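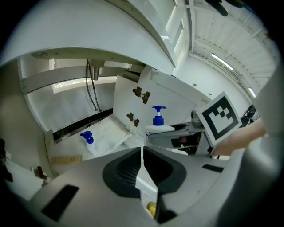 Under-sink cabinet with the door open, showing the drain pipe, the two supply hoses and the door hinges.

News > Housing > Repairs and Maintenance

Sturnex has begun an inspection of under-sink cabinets in the 620 kitchens it maintains in Ollon. The work started in October and covers drain connections, supply hoses and cabinet doors.

The checks follow a review of repair requests in the Ollon buildings. Of 3,165 requests logged over the review period, 1,908 concerned kitchens. Leaks at the hose fittings were the largest group, followed by doors that no longer close flush.

Each visit has four steps. The cabinet is emptied, the hoses are checked for kinks and for wear at the fittings, the drain joint is tested with a full basin of water, and the hinge screws are tightened. Hoses that fail are replaced on the same visit. Doors with worn screw holes are listed for a second visit, when the holes are plugged and drilled again.

"A slow drip at the back of the cabinet can run for months before it reaches the front edge of the floor," said Aled Gwilliam, maintenance planner at Sturnex. "By then the base panel usually has to come out as well."

Residents are asked to clear cleaning products and bins from the cabinet before the visit – the shutoff valves must be within reach. Visits take place between 8 a.m. and 4 p.m. Kitchens in the Prokolham building will be inspected last, after the riser work there is finished.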